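Why does a desk get messy so fast?

You clean it up. Everything looks great. Then it's almost dinner time and there are crayons, a sock, half a granola bar and a library book all over it again. How??

Well – most messes start with just one thing. You put down a pencil. Then an eraser next to it, because hey, there's already a pencil there. Then a sticker sheet. Things with no home just land wherever your hand lets go.

So give them a home! That's the whole trick.

Good homes for small stuff:
a cup
a jar with the label peeled off
a shoebox lid
an egg carton (great for beads and paper clips)

Long skinny things like to stand up. Pencils, rulers, paintbrushes, scissors. Lying down, a ruler hogs a lot of desk. Standing in a cup it takes up a spot about as big as a cookie. Same ruler, way less space.

What about the holes?

Lots of pencil cups are made of mesh. Mesh is a sort of net with tiny openings, and it can be made of string or plastic or wire. Wire mesh is strong but doesn't need much metal, becuase so much of it is just air. Also you can peek thru the side and see if your stuff is in there. No dumping it all out.

Look for the rim and the base too. Wire ends can be scratchy, so a thick smooth ring goes around the top. Another ring at the bottom gives it something solid to stand on.

Black mesh pencil cup, toward the back of a speckled gray tabletop:
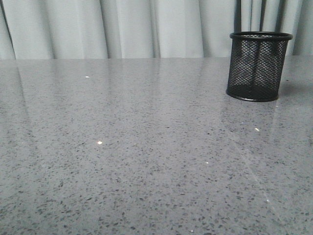
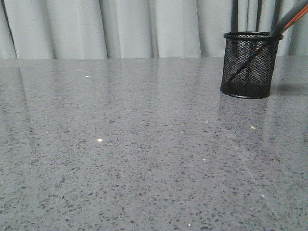
Scissors go in with the pointy end DOWN, handles up. Always. Then the part you grab is the safe part. And don't run with them to put them away, walk.

Heavy things can tip a light cup over. Big scissors all leaning the same way? Put something on the other side to balance it. Or drop a few clean pebbles in the bottom, if the holes are small enough to keep them in.

Try it at home

Set a timer for 20 minutes. Take everything off your desk and put it on the floor. Wipe the desk. Now only put back what has a home. Anything left over gets a new home, goes back to whoever owns it, or goes in the trash (ask first!!).

Tomorrow, check which cup you used most. Move that one to where your hand can reach it easy.

Next time – why do erasers make crumbs?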